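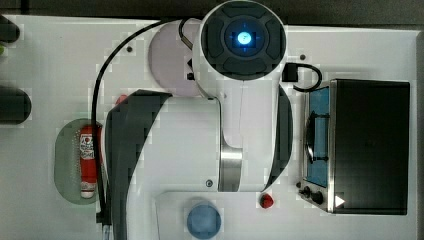 Devden Tabletop Arm Kit - Club Edition

Item 1977 from the Movungate school and club range

If your club has a table, a power outlet and a handful of students who would love to get a robot doing kitchen chores, you have most of what you need. The Club Edition was put together with Mohammed-Awal Adjei, who runs the Friday robotics club in Ceso, and his students have been wonderfully picky about it!

The arm arrives assembled. Students bolt it down, plug it in and start with the jog buttons, and most groups are recording their first moves the same evening. From there it's up to them. The Ceso club spends whole sessions on bottles, cups and a toaster oven, because everyday things are harder than foam blocks and a lot more fun to argue over.

In the box
Robot arm with power supply and cables
Table mounting plate and screws
Set of colored pads for marking pick and place spots
Printed student workbook, 40 activities
Coach's notes, including a season plan that starts in February

Bring your own cups, bottles and small appliances. Appliances stay unplugged for all the workbook activities.

Programming
Beginners drag blocks on the screen. Older students can switch to Python at any point and keep the work they've done - the block programs open as readable code. Both run on ordinary school laptops, and up to four can share one arm by taking turns in the queue.

The Appiah Challenge
The workbook follows the task list for the Appiah Challenge, our yearly club contest. Teams set out their own table, send in a practice run and then do it live on the day. Last season's entries came to nearly 175, and the oven door task was the one everyone wanted to talk about afterward.

Price: $3955, shipping included for schools and registered clubs
Lead time: three weeks
Spare cables and pads are sold separately. See Parts.

Ages 12 and up, with an adult coach in the room.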